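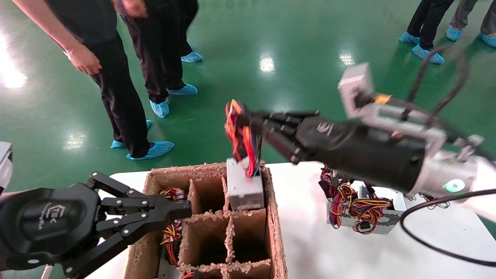 I have been meaning to get inside the Siden works ever since we moved out to Bredthorpe, and when the open afternoon came round in August I had my name down before I'd even asked my wife whether we were free (we were, and she came too, and she enjoyed it more than she expected). Siden takes in old office computers, strips them, tests what can be tested and sends the good parts out again to repair shops, and if that sounds dull to you then you are not the sort of person who keeps a biscuit tin full of screws. The floor was the first thing I fell for. It is a deep glossy green, so shiny that the ceiling lights lie in it like lamps in a pond, and all of us went across it in blue disposable shoe covers, making that soft shuffling noise I associate with hospitals and the better kind of show house. And then there were the power supplies, with their red and yellow and black wires spilling out of a brown cardboard box with dividers in it, the top edges all torn and ragged, and I thought, well, I'm going to be happy here.

But I should start with getting there, as I had such a time of it. The works sits in the old Ní Chonaill building, out past the feed store, and if you follow the road signs you will end up at the loading gate on the wrong side, with a very long fence between you and the coffee. Go on past the gate, take the next left, and come back along the gravel lane by the creek. There is parking for 80 cars, and I know that only because it says so on a board at the entrance. We got there a little after one and found a spot in the shade of a big sycamore, and that turned out to be worth a great deal by four o'clock.

The Ní Chonaill building used to be a blanket mill. You can still see where the belts ran, and there's a row of iron hooks high up on the brick in the lobby that our guide said had never been taken down, mostly for want of a long enough ladder. They have kept the old clocking-in desk too, and that's where you sign the book and get your visitor sticker. My sticker would not stick to linen. I spent the first half hour pressing it back onto my shirt and finally put it on my hat.

They send you around in small groups, 10 at a time, and ours was a nice mix. There was a family with two boys who knew a lot more about graphics cards than I ever will, a couple who had driven over from Stustberg that morning, and a retired schoolteacher in wonderful red sandals who had to be talked into putting covers over them. The covers come out of a bin by the inner door. There's a bench to sit on while you wrestle with them, and my advice is to use the bench. I tried doing it standing up and very nearly took out a rack of leaflets.

Receiving comes first on the route. The old machines arrive on pallets, wrapped in plastic film, and the day we visited there were desktops stacked up from what must have been an entire insurance office, because half of them still had little name labels on the front and one had a sticker of a cat. The guide let the boys take the side off one. You could see the delight on their faces when the dust came out. From there the cases go one way and the insides go another, and I could have stood all day watching the insides.

I had never given a computer power supply much thought. I suppose most people haven't. It's the heavy silver box in the corner, the thing the cord plugs into at the back, and when it fails the whole computer goes quiet and you say a word you shouldn't. Seen out of its case, though, it's a handsome object in its way. There's one side with the ventilation holes punched through it, and out of the other end comes a great horse's tail of wires, far more than you'd ever guess it needed. Our guide told us the colors tell you what each wire carries: yellow is 12 volts, red is 5, orange is 3.3, and black is ground. I wrote that on the back of my parking slip, and my wife has since heard it recited several times over dinner.

What I liked best was the sheer awkwardness of them. A power supply doesn't stack. It doesn't lie neatly. The box part is square and sensible, and then the wires go everywhere, over the top of it, under its neighbor, into the next compartment along, and there's always a connector that catches on something as you lift. On the white table where we stopped, one was lying beside the carton with its wires heaped on top of it in a tangle that would have done credit to my mother's knitting bag. The dividers are there to keep each one from knocking into the next, and they do that very well for the metal part. The wires have their own ideas.

The schoolteacher asked the question I'd been working up to, namely why they don't just put an elastic band around each bundle. The guide said that they had tried it. Bands perish, apparently, and then you have crumbs of rubber in with the connectors. Twist ties were next, and people at the far end complained about having to undo them. Now the leads are tucked in on top of the unit, more or less, and the lid of the carton holds them down. I thought that was very reasonable, and also just how I pack a suitcase.

The cartons are a subject of their own. They come in with new stock from a supplier and go round and round between Siden and the repair shops until they can't go any more. One end of the building has a whole bay of them folded flat, and there's a smell of dry cardboard there that took me straight back to my uncle's shoe store. A carton with a rough edge stays in use as long as the dividers hold. I asked what becomes of the dividers when they finally give out, and the answer was that they get shredded and used as packing for the loose parts, and I found that so pleasing that I said "oh, good" out loud and one of the boys laughed at me.

We went on to testing, where you can't go past the yellow line and the noise of fans is quite something. I'll confess I understood less of this part. Each supply is hooked up to a load bench and left running for a good while, and there are lights that go one color or another, and if all is well it gets a dated label. The ones that don't pass are opened up for their copper and their aluminum. According to the wall chart they put 3,000 supplies through the benches last month and 2,000 were good enough to go back out, and the couple from Stustberg stood in front of that chart for so long that we had to wait for them at the door.

Coffee was in the old dye house, which has the highest ceiling of any room in the place and the worst echo. Somebody had made an apple cake with walnuts, and somebody else had made one without, and both were labeled in the same neat hand. We sat at a long table under the windows with our shoe covers still on. (Mine had gone through at the heel by then. Take a second pair from the bin if you have big feet.) There's a display along the back wall with a blanket from the mill days, striped cream and blue, in a glass case, and next to it a few of the earliest machines that came through, including a beige tower exactly like the one I did our taxes on for years. I felt a bit tender toward it, I must say.

You can buy things, too, from a table by the exit. Keyboards, mostly, and mice, and coils of power cord, and a tub of assorted case screws sold by the scoop. I bought a scoop. My wife bought a desk fan that had come in with one of the office lots and has since become the best thing in our kitchen. Prices were low and it was cash only, so bring small bills, as they were down to handing out change in quarters by the time we got there.

A few practical things for anybody thinking of going next time. The tour takes a good hour and a half, and there's nowhere to sit between the shoe bench and the coffee, so bring a stick if you use one. It's all on one level apart from the dye house, where there's a ramp around the outside that isn't very well marked; look for the blue door. Children are welcome and ours had a whale of a time, though a very little one would be bored in testing. Don't wear anything long that drags, and do not, as I did, put your sticker on your hat and then leave the hat in the restroom, because they won't let you back through without it and you'll have to walk all the way around to the clocking-in desk.

I came home and opened up the old computer in the den, purely to look. The silver box was in there, top corner, dust all over the vents, with its wires tied back very tidily by whoever built it. I gave it a vacuum and put the side back on. It started up fine, and I had one screw left over, which has gone in the tin with the others.

Recent posts

A wet morning at the Stustberg seed fair
The creek path from Bredthorpe, with a dog and without
Three pies and a pump house
Where to park for the Bredthorpe band concert
What we brought home from the Stustberg rummage sale
Older posts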